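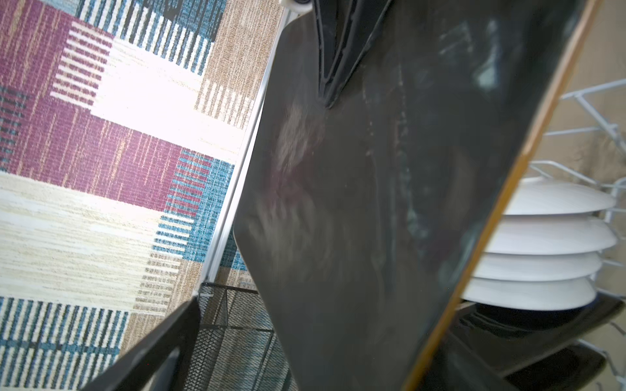 Okay, week 8, and we're finally on to the bit of the course I like best, what happens to a kitchen crew when part of the washing-up goes to an arm. I'm using Arkside as our case the whole way through, partly since I spent most of last November there getting in everybody's way, and partly as it's small enough that you can hold the whole place in your head. Dish work looks like one job on a roster and it's really a bundle of little ones. Take the racking. White plates and black plates stand on edge in the same wire rack, and a person sorts out the spacing without a thought, but the gripper has to come in at an angle that suits whatever it's holding. A big flat black board is a different problem again from a plate (think about where you'd put your own fingers!).

So, what changed for people? Arkside does 400 covers on a busy day and had 11 kitchen staff when I visited. Same 11 afterwards, which the owners are proud of, fair enough. But the headcount hides a lot. Precious Matlala had run the dish area for years, and her day went from steady physical work to long quiet stretches with sudden bursts of sorting out a jam. She told me her wrists were better and her afternoons were longer. Write that one down, I'll come back to it when we do monitoring work.

Drita Kovačević, the kitchen manager, saw a different side of it. Training a new starter used to be half a shift at the sink next to Precious, with a fair bit of gossip thrown in. Now it's 30 minutes on how to stop the arm, clear it and start it again. Quicker, sure, but Drita reckoned new people took longer to learn everybody's names, and I've got no neat theory for you there.

For the tutorial, please read the Relska chapter (skip the costings, they're dreadful) and bring a page on a job you've done yourself. Split it into its small tasks, pick one you'd hand over, and tell me who ends up doing the leftover bits and whether they'd be paid any differently for it. Dot points are fine.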